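Lid for small pot keeps getting mixed up with the rice cooker lid - how do you store them?

Asked by Simone Figueiredo, July 2025

We have a round black pot with a metal rim and a rice cooker that is a bit bigger, also black. I keep both out on the long white table with the lids off to air after washing. Then somebody puts the wrong lid on the wrong one and it slides down crooked. Is there a way to store these so the lids stay with their own pots? Cabinet space is tight. 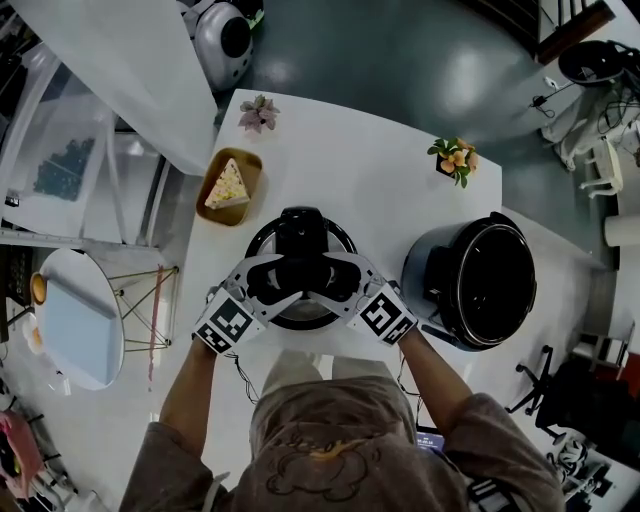 Simone Barbosa replied:
Store the pot with its lid upside down. Turn the lid over so the handle points into the pot and it sits flat across the rim. You can then put a bowl or a second pan on top. It also lets a little air in, so the pot doesn't get that closed-up smell. I wouldn't do this with the rice cooker. Leave its lid off until the inside is fully dry, then put it on the normal way and leave it there.

For the mix-up, put a dab of nail polish under each handle and a matching dab on the bottom of the pot. Mine has lasted 3 years of hand washing. Keep it off the base of the rice cooker, or anything else that gets hot.

Edem Sowah replied:
Get a lid rack. I have the Grivum one that screws to the inside of a cabinet door, holds 4 lids. Check the depth first - a lid with a tall handle sticks out and the door won't shut.

Eun-ji Cho replied:
Same problem here, no good answer. I measured the lids and wrote the size on masking tape, and the tape came off in the sink.

Comment from Simone Figueiredo:
Tried the upside-down lid and it fits on the shelf with a bowl on top. Will do the nail polish this weekend. The door rack is out for now, our cabinet doors are too thin for screws.

3 people found this helpful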